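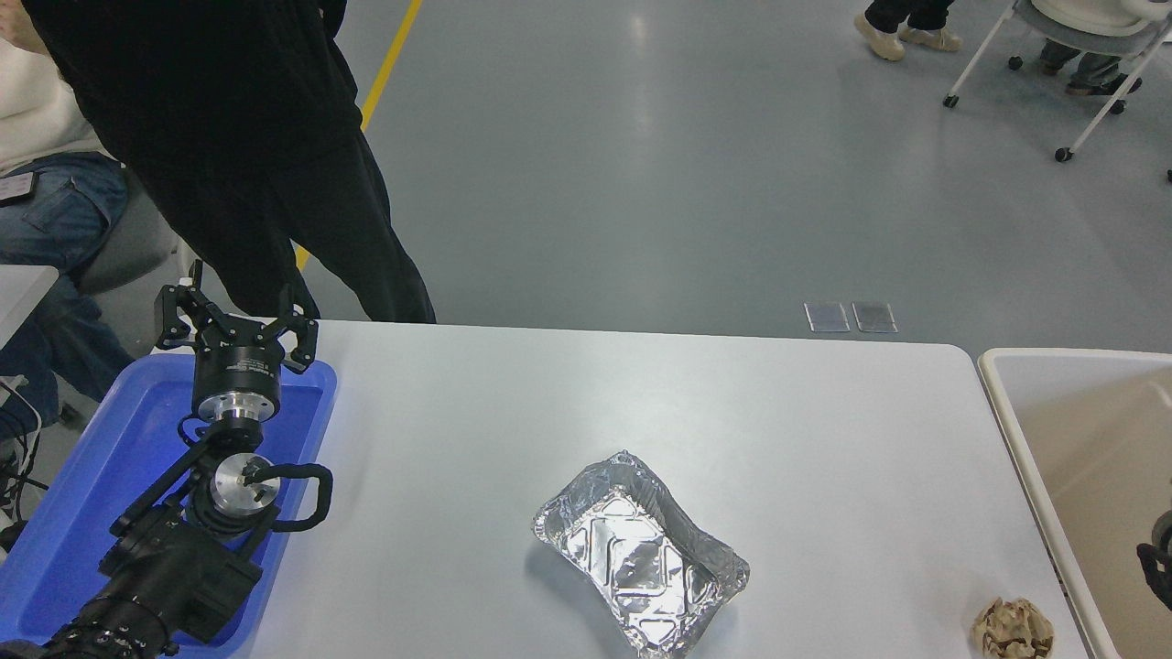
Arm over the blue tray, hand open. Foil tray and paper ball on the table, bin to the right.

January, open day at Vedia, afternoon session

Writing this up the same evening while I still remember which claims came from the slides and which I saw with my own eyes. Radka wants a yes or no on a second visit before we talk money with anyone.

The task was table clearing. Foil trays, balled-up paper, that sort of thing, off a white table and into either the bin or the blue tray. They call the sorting software Moketti. The pitch was given by Senad Dumitrescu, who was pleasant and quick and did not like being asked about denominators. His slide said 3,397 items cleared "in trials." I asked how many were attempted. He said he would have to check. Hadiza asked the same thing later in different words and got the same reply, so it's on the follow-up list.

What I saw, in order:

First run started at 1:40, ten minutes behind the sheet. One foil tray, one lump of brown paper. The arm picked up the paper on the second try. First try it closed beside it and pushed it toward the corner of the table. Paper went in the bin. The foil tray took longer. The fingers came down on the rim, the rim folded, the tray slid, and the operator paused it. Restarted from the home pose. Second approach was flatter and it got a grip, with the rim bent nearly double by the time it let go over the bin. Fine if it's trash. Not fine if anybody hopes to use the same hand on trays that still have food in them, and the brochure has a photo of exactly that.

Second run, same two kinds of object in different places. Cleaner. No pause. I timed it at 48 seconds from first motion to last release, on my phone, so take that as it is. A person does it in three.

Third run, Tavion asked if he could place the objects himself. There was a short discussion and then they let him, which I give them credit for. He put the paper inside the foil tray. The arm hovered, moved off, came back and hovered again — then they called time on it. Senad said nested items are "on the roadmap." I have written that phrase down at four different open days now.

Things I'd like to know and couldn't find out on the floor:

- Whether the runs were autonomous all the way through. Someone had a laptop open the whole time and I could not see the screen. I asked. The answer was "supervised," and I asked what supervised meant, and it meant someone was watching. Could still mean more than that.
- Finger wear. The fingers are angular with a lot of joints, and foil edges are nasty. Ermira asked about swap intervals and was told 3,000 cycles, no word on how that was measured or what counts as worn.
- Lighting. The room was bright and even, and the floor is smooth gray epoxy. Our back line has one window and two dead tubes. Shiny foil under bad light is the case I care about and it's the one I didn't get to see.
- What the blue tray is for. In the talk it was reusables. In all three runs everything that got picked up went to the bin, so the sorting half of the sorting demo didn't happen while I was standing there.

Cable routing: there's a loop hanging out beside the wrist. It looked okay at the speeds they ran. I'd want it tied in closer before it works next to a bin rim all day. Ermira thinks I'm fussing. She wasn't here for the Burkora gripper, which ate its own cable in the second week.

In fairness, the motion is smooth, smoother than I expected, and the recovery after the pause was quick. The hand opens wide enough for anything we'd give it. The operator knew the machine well and answered plain questions plainly. Compared with the Papadopoulos demo, where we watched a video of a robot while standing next to a robot, this was a real afternoon.

Price talk was vague. Hadiza got a lease figure out of them but it leaves out integration, so I'm not copying it here until it's in writing. They quoted 182 picks an hour on the handout. Two objects in 48 seconds on the good run works out to 150, and that's with nobody resetting anything, and ignoring the other two runs.

To do:

Me — email Senad for attempts, failures and operator interventions behind the 3,397. Raw log if he'll part with it.
Tavion — box up 20 of our own used trays, crushed the way they really come off the line, plus some nested ones.
Ermira — ask for the finger wear data and the spare parts list.
Hadiza — lease terms in writing, integration included.

My vote for Radka: yes to a second visit, only if they agree to run our trays, in our order, with the laptop screen facing us. If they say no to the screen I'd drop it.

Added later: Tavion says the third run did make contact once, a light touch on the foil rim, before it backed off. I didn't see it from where I stood. Leaving my note as written and putting his next to it.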